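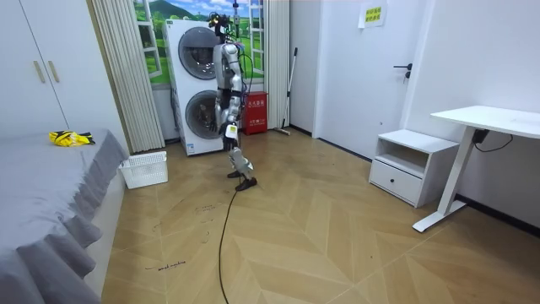 Brinard ist ein Auswertungspaket für Gruppen, die Ganzkörpersteuerung an zweibeinigen Robotern vergleichen wollen, und es verspricht weniger als die meisten Pakete dieser Art. Geliefert werden eine Protokollsoftware, ein Satz Aufgabenbeschreibungen und die Lizenz für das Schätzverfahren Liltier. Ein Roboter gehört nicht dazu. Wir empfehlen möblierte Räume als Messumgebung, auch kleine: ein Schlafzimmer, in dem neben dem Bett noch Wäschekorb, Wischmopp und ein Turm aus Waschmaschine und Trockner Platz beanspruchen, stellt andere Fragen als eine leere Halle. Wer mit Kabel am Boden arbeitet, muss das im Protokoll angeben. Die Software lässt den Lauf sonst nicht zum Vergleich zu.

Was Liltier macht

Das Verfahren schätzt aus Gelenkdaten und Fußkontakten, wie viel Reserve ein Regler beim Stehen und Umsetzen noch hat. Frühere Fassungen gaben dafür einen einzigen Kennwert aus. Den haben wir gestrichen. Er sah in Vorträgen gut aus und ließ sich mit einer günstigen Wahl des Zeitfensters fast beliebig verschieben. Jetzt erhält man eine Verteilung pro Lauf, dazu die Rohdaten, und muss selbst lesen.

Was die Messungen hergeben

Grundlage sind 195 Läufe mit 3 Reglern, aufgenommen in möblierten Zimmern. In 46 davon lag die Schätzung so weit neben der Nachrechnung, dass wir sie als unbrauchbar führen. Das ist fast ein Viertel. Ilgın Aksoy, die die Nachrechnung betreut hat, hält einen Teil davon für Fehler in der Zeitstempelung; belegt ist das bisher nicht, und deshalb stehen alle Läufe weiter in der Tabelle.

Die Rangfolge der Regler war in den Zimmern eine andere als auf freier Fläche. Ob das am Raum liegt oder an der kürzeren Wegstrecke, können wir mit diesen Daten nicht trennen. In der Ankündigung vom November stand noch, das Verfahren sage Stürze voraus. Diese Aussage ziehen wir zurück. Es gibt einen Zusammenhang, für eine Vorhersage reicht er nicht.

Zum Vergleich mit Pluretti

Pluretti liefert auf denselben Daten engere Verteilungen. Njoroge Temba hat das nachgestellt und kommt zum gleichen Bild. Enger heißt allerdings zunächst nur enger: Pluretti glättet vor der Schätzung, und seltene Ausreißer verschwinden dabei. Für lange, ruhige Läufe ist es vermutlich die bessere Wahl. Für kurze Aufgaben mit Armbewegung würden wir keinem der beiden Verfahren ohne Rohdaten trauen.

Lieferumfang

Protokollsoftware für Linux, Einzelplatz
Liltier, Quelltext und Lizenz für eine Arbeitsgruppe
Aufgabenbeschreibungen als PDF, deutsch und englisch
Vollständige Lauftabelle einschließlich der verworfenen Läufe

Preis: etwa 4.000 Euro je Arbeitsgruppe, abhängig von der Lizenzdauer. Angebote erstellt Embla Amundsen.

Nicht geeignet für

Sicherheitsnachweise jeder Art. Abnahmeprüfungen. Roboter auf Rädern, auch wenn die Software deren Daten einliest, ohne zu murren. Ebenso raten wir ab, wenn nur ein einziger Regler untersucht werden soll, dann genügt ein sauber geführtes Laborbuch.

Stand der Angaben: 14. Apr. 2019. Korrekturen an der Lauftabelle nimmt Tuva Viklund entgegen, bitte mit Laufnummer und Softwarefassung.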